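Notes for Week 2: Drawer Fronts, Cabinet Doors and the Things We Pull Them With
Home Furnishings in Everyday Life, Lindstead Evening Program
Instructor: Johanna Camenzind

Welcome back, everyone, and thank you for the lovely stories about your grandparents' kitchens. I could have listened all night (we very nearly did!), so a few things I meant to say have ended up here.

We left off with the question of why a drawer needs hardware at all. Plenty of old chests got by with a notch cut in the top edge, or a leather loop, and if you've ever lived with one you know they work perfectly well until the weather turns damp and the drawer swells. Then you want something to get hold of. A knob gives you one point to pull from, and on a wide drawer that can set it racking from side to side, so makers often used two.

Please look through the Meireles catalog pages before we meet again. Number 806 is the plain round turning I passed around, and 1431 is the longer one that Celeste Caldeira liked so much. Notice how each is fixed. A wood screw goes in from the front and is part of the knob itself, while a machine screw comes through from the back of the drawer and can be tightened years later by somebody with a screwdriver and a little patience.

Shape is partly fashion and partly fingers. A round knob is friendly to almost any hand. A pointed one is more of a statement, and I'd want to try it with wet hands before I bought a dozen – but I do have a soft spot for them. 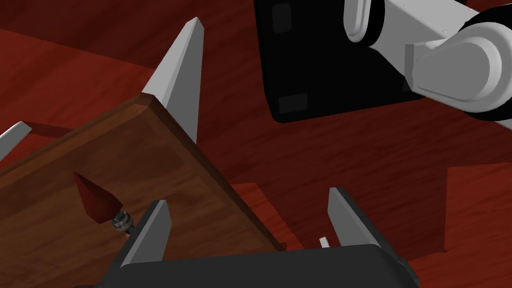

Source: computer rendering, Akereo course image library.

The red cone is set against brown wood with a beveled rim, and the bit of silver threaded metal shows at its wide end. For your sketchbook, draw one pull from your own home, life size, from the front and from the side, and write down how it is attached. Bring a loose one if you have it.

Reading: Varkthorpe handout, the section on turned knobs.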